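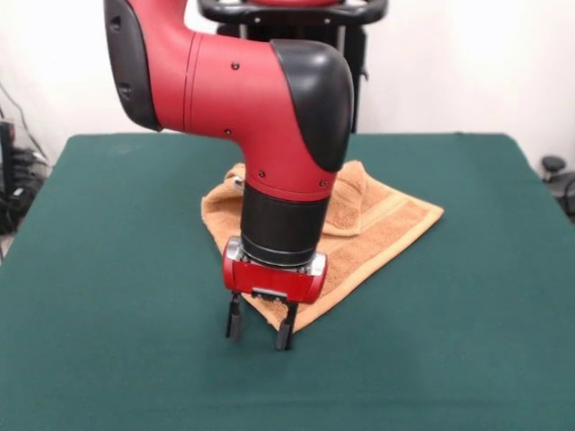
Benjelloun wrote in under the March post to ask why I was still mucking about with pads when a set of longer fingers would fix most of my trouble with cloth. Fair question! I did try longer fingers, and they flexed so much at the tips that I gave up on them after an afternoon.

So it's been pads all the way this month, and I'm having a ball. The old ones were the Witon smooth set, which I've had since the arm was set up at Gendidcombe, and the new ones are Turkorow's ribbed rubber, a bit softer and a bit grey. Same arm, same controller settings, same orange towel on the green cloth. I gave each set 90 tries at picking up a corner, starting from a different rumple every time.

The Witon pads got 31. The Turkorow pads got over twice that, and I may have yelled loud enough to be heard in the car park. Terry loops seem to suit the ribs really well – the flat woven band is another story, and both sets slid off it more often than I'd like.

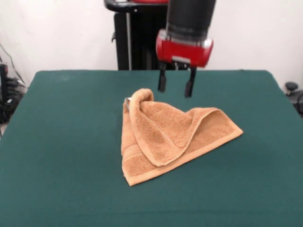
Fingers open above the towel, with one corner curled up on the left.

A few notes for anyone trying the same thing. I dropped the closing speed to 12 on the controller's own scale, whatever unit that is, and left the force alone. Coming down beside a raised fold works much better than coming down on top of it. I also had to redo the fingertip offset after swapping pads, which I forgot the first time and lost a whole morning's tries to.

Next up is the wrist camera. The colour is lovely but it loses the hem whenever the light drops after 4 pm, so I want to try a second one mounted off to the side. If you've run two cameras through one controller, please tell me how you sorted the lag!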